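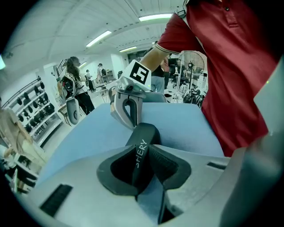 Controller drops out mid match on Android, anyone?

Nabil Obeidat
Got the Stirnon clip-on pad in January. Pairs fine, then 2 matches into Karabulut it just quits. Phone says still connected. Tried reboot, forget device, re-pair. Build 958 of the game if that matters. Help pls, ranked is killing me

Beril Kaplan
Battery saver. Settings, apps, Karabulut, set to unrestricted. Then do the same for the Stirnon app, ppl always skip that one.

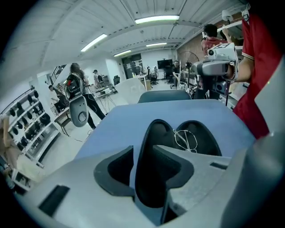 Also check pad firmware, 138 was bad for dropouts, mine stopped after I updated. Takes a few mins, dont close the app while its going.

Pollau
same problem here, diffrent pad. gave up and play on touch now lol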